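Keeping Score: a season with the Vukimdale second eleven
Student project report, Sport and Community module

I chose baseball's older cousin for my project, mostly so I could spend my summer outdoors and call it coursework. The question I started with was a simple one: does a club cricket side bowl worse in the last ten overs of an innings, or does it just feel that way when you're stood at fine leg with sore feet? My tutor, Delwyn Rutherford, said it was fine as long as I wrote down how I was going to measure "worse" before I started. So I did, and then changed it twice.

What I ended up counting was wides and no-balls. Runs are no good for this, as everybody slogs at the end and a decent ball can still go for six. A wide is the bowler's own doing (mostly – see the bit about umpires further down).

The scorebooks came from Warrick Kereama, who has scored for Vukimdale for years and writes the neatest sevens I have ever seen. I copied everything into a spreadsheet, one row per ball. It came to 2091 balls by the end of February, all bowled by our lot, from home and away games.
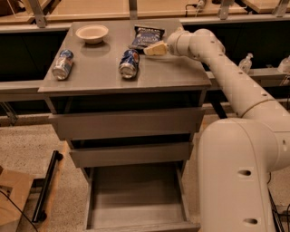 Cans, a snack bag and a bowl on the drawers.

Typing it up took far longer than I'd planned. I'd put down two evenings in my project plan and it ate most of a fortnight. Rain had got into the book at the Kondum away game and there are 18 balls from that innings I couldn't read, so I left them out.

I also talked to two of the bowlers. Tane Faulkner opens and usually comes back for the death overs, and he was quite sure he got tighter as the day went on. "I've got my run-up sorted by then," he told me. Asmaa Alaoui bowls leg spin in the middle and reckoned everyone gets tired and won't admit it. They were both a bit right, annoyingly!

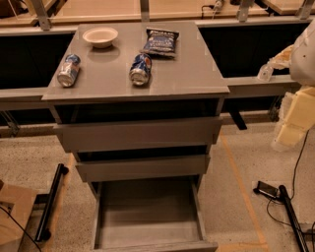 RESULTS

I split each innings into the last ten overs and everything before. The last ten gave me 741 balls with 43 wides and no-balls between them, so a bit under six in every hundred. The earlier overs had 54 from 1350, so four in every hundred. So yes, we do get worse, though by less than I'd have bet.

Tane's own figures went the other way. He bowled 262 of those late balls and only nine were wides or no-balls, which made him unbearable at training. Take him out and the rest of us look pretty ropey. 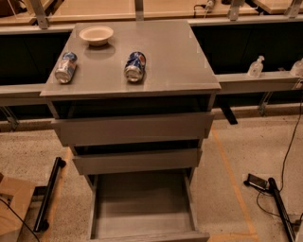
The umpires are the weak spot in all this. At Bolger we had a player from the batting side standing at one end, and I've no way of knowing how strict he was on the leg side compared with anyone else. Lev Fedoruk, who marked my draft with me, thought I should have noted the umpire's name against every over. I agree, but by then the games had been played and Warrick's book doesn't always say.

If I did it again I'd write down the weather too, and who'd bowled a long spell earlier in the day. I'd also ask the Kakar side for their books so there was another club to compare with.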